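July, posted by Þórarinsdóttir
2 min read

Ticket: laptop on the long desk keeps dropping off its charger

Okay, so I'm picking this one up again because it came back. The short version: the laptop would charge fine for a while, then the little battery icon would flip over to unplugged, then back again, and by 2 in the afternoon it was nagging me about low power. Super annoying when you're halfway through an upload to Skestach!

First thing I tried was a different wall outlet. Same deal. Then I went through the power settings, restarted, ran the updates (14 of them, yikes) and restarted again. It held for 12 minutes and dropped.

Next I wondered about the desk itself. Ours is really two tops pushed together, and I'd had the cable pinched along the join for months. I pulled it out and ran my fingers down the whole length. No nicks that I could find, but there was a kink near the plug end that I didn't love. I straightened it as well as I could and gave it plenty of slack, so now there are loops of cable all over the front of the desk. Ugly, but fine for testing.

I asked on the Pimolance help board and got told to leave the adapter up on the desktop, where it can't dangle and tug at the port. So it lives up top for now, with just the wall cord going over the edge.

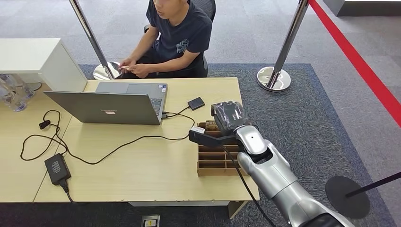 I also tried it with the little black box on the other side unplugged, in case that was pulling too much power. No change either way, so I put it back. It's needed for the Plolstead files anyway.

Where it stands: 6 hours without a drop since the cable came out of the seam. I'm leaning toward the kink being the culprit and I've put in for a new charger just in case. If it flips to unplugged again before that gets here, please write down the time and whether anyone bumped the desk. Keeping this open until the new charger has had a full day on it.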